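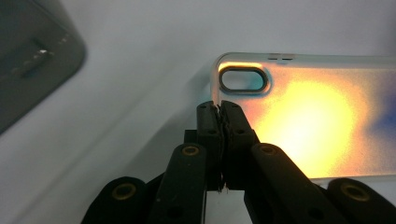 A clear phone case pinched at one corner by the hand-held gripper, on the white tabletop.

The first thing Bergþóra Bach does when you come through the door at Hernlow is hand you something to hold. On my first visit it was a pair of linkage arms and a little paper cup of brass-colored rings, and I was told to hang on to both while she finished a phone call, which went on long enough that I had learned the feel of every edge by the time she hung up. I suspect this is how she recruits people.

Hernlow is a shared workshop on the ground floor of what used to be a shoe wholesaler, with a big roll-up door and a heating system that everyone talks about as if it were an elderly relative. There are woodworkers up front, a bookbinder by the window, and at the back, past the bicycle stands, two benches where Bergþóra and her friend Zoltán Pintér have spent most of this year building a hand.

They call the project Sokis, after a board game neither of them could ever finish. The plan is easy enough to explain over coffee. A person holds the gripper and does everyday chores with it, picking up this and that, while a camera on the tool records what the fingers are up to. Later on, a small arm with the same fingers will try to learn from those recordings. The arm is still mostly in boxes under Zoltán's bench, and he would like me to say that the boxes are very well labeled (they are).

"I wanted the hand first," Bergþóra told me. "You can be wrong about an arm for years and still enjoy yourself. If the fingers are bad you hate the whole thing by lunchtime."

She has had her share of bad fingers. The early ones were too blunt and slid off anything thinner than a paperback. The next set was so narrow that the tips twisted sideways when you squeezed, and one snapped clean off and landed in the bookbinder's glue, where it stayed over a long weekend. The present fingers are black and slim and press together evenly along the tips, and thin things are what she likes to try them on: envelopes, a luggage tag, a phone case taken by its rounded corner.

Phone cases, I learned, are a nuisance in more ways than one. They bend, so you can't just clamp down and hope. And the clear ones take on whatever light is near them – yellow in the middle, orange toward one edge, blue at the other – which is lovely to look at and not much help to a computer that would like to know where the thing begins and ends. Zoltán, who writes the software, keeps a folder of recordings that made him groan, and see-through plastic takes up a good part of it. He is fond of that folder. He showed me far more of it than I had asked for, and I stayed for all of it, and missed my bus.

The linkage arms took the longest to get right. They fan out below the fingers, the inner two flat bars with rounded ends, and each of the four has a metal-lined pivot. The first version had bare holes in the plastic, and after a few weeks of squeezing, the whole hand rattled like a kitchen drawer. The metal rings came from a parts shop called Duangkaew, whose owner kept suggesting a slightly larger size until Bergþóra gave in and found that he was right. She still sounds a little sore about it!

By 20 November 2024 they had saved 1,638 recordings, each one a single small errand from start to finish. Zoltán wants 2,000 before he lets the arm try anything, and he hopes to get there in December, if the heating holds and people keep dropping by to take a turn. I did a handful myself. It is oddly absorbing, moving a teaspoon from one saucer to another, and I was told kindly that I squeeze too hard.

A club across the river, Bomimine, has already asked for the drawings, and Bergþóra is tidying them up in the evenings. She was doing that when I left, with her coat on, arguing with Zoltán about whether the fingertips should be a hair longer.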